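Search this repository Go to file

Kerness Bench Kit: README and Data Card
Release notes and evaluation record, prepared for Tosport

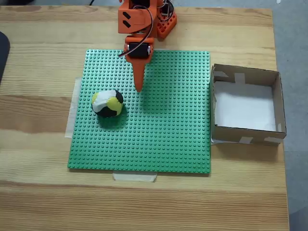
The Kerness Bench Kit is a tabletop manipulation package supplied by Clegg to schools, colleges and small laboratories. It comprises one printed arm, a servo controller, a power supply, a licence for the Talska control software and the set of demonstration recordings documented in this card. Tosport reviewed the kit over a single term in order to advise its member institutions on purchase. The recordings were made during that review and are released with the findings.

## Summary

- Task: pick up a small soft ball from a studded baseplate and place it in an open box
- Episodes: 724
- Recording rate: 30 frames per second
- Control: teleoperated throughout
- Evaluation lead: Stela Zamfir
- Documentation and annotation: Poppy Entwistle
- Version date: September 25, 2020

## Bench arrangement

The baseplate is fixed to the table with masking tape. The open cardboard box stands beside it, to the right, and is lined with white paper. Institutions repeating the task should fix the plate before calibration and leave it in place until the session is closed. A plate that has shifted between calibration and recording will produce joint values that cannot be compared with those in this release.

The ball is a stitched fabric one in white, yellow and black. It deforms under the grip and does not always come to rest with the same panel uppermost. Starting positions were varied by the operator and were not drawn from a list; users requiring a uniform distribution of starts should resample accordingly.

## Contents of each episode

Each episode folder holds a video file, a table of joint positions, a table of commanded positions and a short text file giving the outcome. Outcomes are recorded as "placed", "dropped" or "abandoned". An episode is marked "placed" only where the ball was inside the box and clear of the gripper when recording stopped. A ball resting on the rim is marked "dropped".

Joint values are in degrees. Timestamps are in milliseconds from the start of the episode. The video and joint tables were synchronized in software, and small offsets remain in the earliest sessions. These have been left uncorrected so that users may apply their own method.

## Recommended split

The first 500 episodes are intended for training. The remainder should be divided between validation and testing by session, so that recordings from one sitting do not fall on both sides. There are 22 sessions in all.

## Findings on the kit

Assembly was straightforward, although the printed instructions number two of the brackets differently from the parts list. Clegg has undertaken to correct this in the October printing.

The tapered gripper tip performed well on soft objects. Its narrow point can catch between studs if the arm is lowered too far, and operators are advised to set a lower limit in Talska before the first session. The default limit was found to be too generous for a raised plate.

Cable routing requires attention. The supplied leads form loops at the upper joints, and the reviewers would prefer a clip or sleeve to be included as standard — a modest addition at this price. Servo screws should be checked for tightness at the start of each week of use.

## Limitations

All recordings concern one arm, one ball and one box. No claim is made regarding performance on rigid or heavy objects. Operator skill improved over the term, and later sessions should be expected to show shorter and smoother movements.

## Terms of use

The recordings may be used for teaching and non-commercial research with acknowledgement of Tosport. The Talska software is licensed separately by Clegg and is not covered by this release. Corrections to the annotations should be addressed to Poppy Entwistle, quoting the episode number and file version.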